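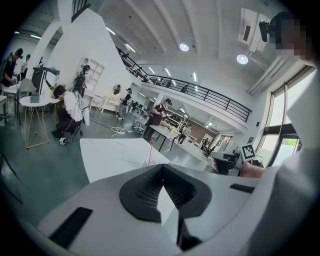

Áine McGrath would like it known that marble-look tables are for people who don't own a biro. She left that under my piece on desk lamps, which had nothing to do with tables, but I had the Sallach square table on order at the time and it preyed on me.

I've now lived with it since October, so we can find out whether she was right.

The Sallach is a square table with a white top and thin grey veins, and it's sold for cafés, shared offices and anyone who thinks their kitchen ought to look a bit more like a hotel lobby. I put it through both lives: a couple of months at home, then a move to the big shared room at Dahlgren, where it has had to earn its keep among strangers.

First, the veining. It's faint, and it wanders about without any obvious repeat. Cheap marble patterns tend to look like a road map of somewhere unpleasant. The Sallach's is quiet enough that you stop noticing it by the second week, which I mean as praise. Under strong ceiling lights the top does go very white indeed. I've taken to sitting with my back to the windows like a man in a gangster film.

As for the biro: Áine, I drew on it. Blue ink came off with a damp cloth. Black ink came off with a damp cloth and some language. Beetroot left a pink ghost that lasted 3 days and then went wherever they go. Turmeric I haven't tried, as I've still got to eat off the thing.

Assembly took 20 minutes, plus another 5 spent looking for the key, which was taped to the underside of the box lid. The instructions are all drawings, and the little man in them is having a much better afternoon than I did. One foot needed adjusting. It still needs adjusting, if I'm truthful, though only when somebody leans on that corner to make a point.

The real trouble is white on white. Put down a pale cup and it more or less joins the furniture. I've reached straight past my tea twice. Holger Backlund, who shares the table with me most mornings, has moved to a dark brown mug and says it changed his life — he's easily pleased. 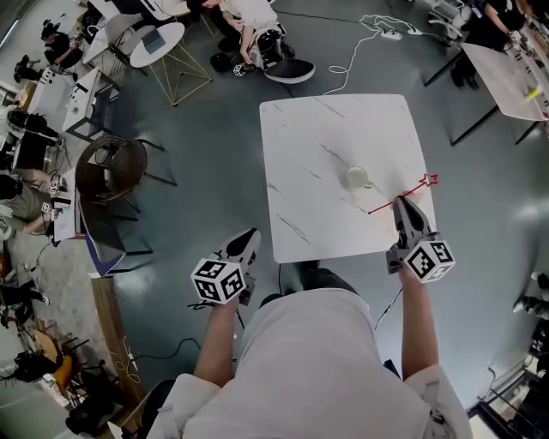 The Sallach at Dahlgren, with a pale cup near the middle of the top.

Size is about right for one person working properly or two people being polite. You can rest both arms on it and still have room for a plate. A laptop, a notebook and somebody else's elbows is too much. Cables are left to fend for themselves: there's no hole, no clip and no tray, so whatever you plug in goes over the edge and down to the floor. At this price I'd have liked a clip.

I did look at the Ondum, which is round and comes in at a little less. It's prettier. It's also round, so it won't go flat against a wall, and every sheet of paper you own hangs off it somewhere. For coffee, buy the Ondum. For anything with corners, don't.

The Sallach costs 200, delivered to the door and not one step beyond it. Two of us got it up the stairs, with a rest on the landing and a short discussion about whose idea it had been.

Good points: cleans up well, quiet pattern, square.

Bad points: no cable clip, one foot with opinions, eats cups.

I'd buy it again, with a coloured tablecloth for days when the sun's out. Áine can borrow it if she brings her own pen.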